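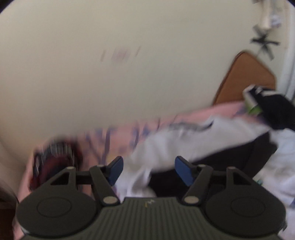
Hello again from the Treledgate allotments

First of all, thank you to everybody who wrote in about last month's slug piece. I've had more replies to that than to anything else I've put in this newsletter, and a fair few of them were rude about beer traps. Fine! I still use them.

Anyway, beans. I promised I'd own up to how the runner beans went last year, and the short version is that I sowed them far too early. We had that lovely warm spell at Easter, I got carried away, and they sat on the kitchen windowsill getting leggier and leggier until they were leaning on the curtains. By the time I could plant them out they were in a right tangle. I lost half of them pulling them apart.

This year I've waited. Mine went in last week, 2 seeds to a pot, in the unheated greenhouse with the door shut at night. They'll go out at the end of the month if the nights behave. Veerle Wouters on the plot by the water tank sows hers straight into the ground and says pots are a waste of compost, and I have to admit her beans were still cropping when mine had gone to string. She picks every other day, even the small ones, and gives away whatever she can't eat. I let mine get big and then wonder why the plants give up.

A word on supports. I've gone off wigwams (there, I've said it). They look pretty but everything bunches up at the top and you can't get your arm in. I'm doing a straight double row with the canes crossing low down, at waist height, so the beans hang on the outside. You want to put the canes in before the plants, and push them in further than you think. Mine blew over in August and took the sweet peas with them.

Ye-ji Son asked whether it's worth digging a bean trench this late. I would, if you've got the energy. A spade's depth, a load of half-rotted kitchen scraps, soil back on top and a good soak. Our ground drains like a sieve at the Zeldale end, and anything that holds a bit of water down there is welcome.

The plant swap is on Sat 20 May, from ten until the tea runs out. Bring anything spare, labelled please – last year I took home what I thought was a courgette and grew a very large marrow. I'll have 20 tomato plants going, mostly Gardener's Delight, plus more chives than any one household could want.

Next month, gooseberries, and what has been eating the leaves off mine.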